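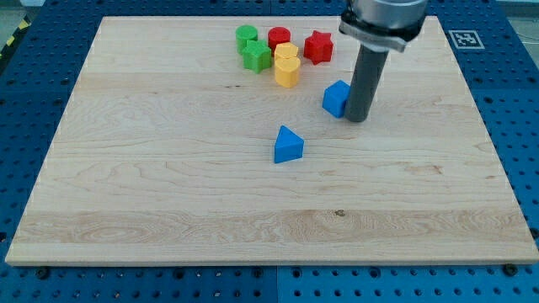 ## 6. Setting Up the Incident Log for a New Season

Applies to: Ketura Newsroom, sports desk edition. Section last revised 2021-04-21 by Khrystyna Chornovol.

The incident log holds off-field items about players and club staff: property fires, arrests, traffic citations, civil suits, league discipline. It is separate from the injury list (section 5) and uses a different approval path. Do not enter injuries in the log, even when an injury happened off the field.

Before you start, check that:

- the roster import has finished and shows no errors
- you are signed in with a Desk Editor or Log Manager account
- last season's log has been locked

### 6.1 Create the log

1. Open **Desk > Logs > New**.
2. Select **Incident** as the log type. The type cannot be changed after the first entry is saved.
3. Enter the season label. Use the year in which the season starts, even if the playoffs run into January.
4. Under **Roster source**, pick the current roster file. The full league roster used for our test install holds 2,050 names, including practice squads.
5. Leave **Link retired players** on. Former players appear in the log more often than most desks expect, and turning this on later forces a full re-index.
6. Click **Create**.

Indexing runs in the background. You can close the window, but do not sign out of the server console until the status line reads *Ready*.

> **Caution:** Do not import a second roster while indexing is running. Duplicate player records will be created and have to be merged by hand.

### 6.2 Set the required fields

Open the **Fields** tab. Five fields are required by default: player, date of incident, place, source type and status. The defaults suit most desks. If you add fields, keep them optional for the first month.

**Source type** takes one of these values:

| Value | Use for |
|---|---|
| OFFICIAL | Police, fire department, court, league office |
| CLUB | Team statement or named team employee |
| AGENT | Agent or attorney for the player |
| MEDIA | Another outlet, named in the entry |
| WITNESS | A person at the location, on or off the record |

An entry with only a WITNESS source stays in *Hold* and cannot be sent to the wire. A second source of any other type releases it.

**Status** describes the incident, not the story. Use *Open* until an agency has closed the matter. Do not use *Closed* just because the desk has stopped following it - use *Inactive*.

### 6.3 Property incidents

A fire, burglary or storm loss at a player's home is logged as PROPERTY. Extra fields open when this type is selected.

1. Enter the owner as it appears in the county record. If the record shows a trust or company, enter that name and link the player under **Related person**.
2. Set **Occupied** to Yes, No or Unknown. Leave it at Unknown until an official source has spoken.
3. Enter a list price only if the property is on the market now. Old list prices go in the notes.
4. Set **Cause** to *Under investigation* unless a cause has been stated by the responding agency.

Street addresses are stored but never exported. The wire copy gets town and state only.

> **Note:** The words "arson" and "suspicious" trigger a legal review flag when typed in the headline field. The flag can be cleared only by a Log Manager.

### 6.4 Connect the wire feed

The log can send approved entries to the Grerkow or Carretero feed. Only one feed can be active per log.

1. Go to **Log > Output**.
2. Choose the feed and paste the desk key.
3. Set the port. Grerkow uses 3191 (shown in some older screens as "3,191"; type it without the comma). Carretero sets its own port from the key.
4. Click **Send test**. A test item with the slug FLEMUNLOW should reach the feed monitor within 7 seconds.
5. If the test item arrives, switch **Live** on.

If the test item does not arrive, check the desk key first. Keys copied from email often carry a trailing space, and the form does not strip it. Error 12 means the key belongs to another log.

> **Caution:** Entries over 1,380 characters are cut by Carretero without warning. Turn on **Length check** before going live.

### 6.5 Corrections

Never delete a sent entry. Open it, choose **Correct**, and enter the new text with a short reason. The old text remains in the history and a correction notice goes out on the same feed.

A wrong player match is handled differently. Choose **Withdraw**, then create a new entry under the right name. Players who share a last name are the usual cause, so check the club and position before saving.

Questions on feed keys go to Unai Tejada. For account roles, see section 2.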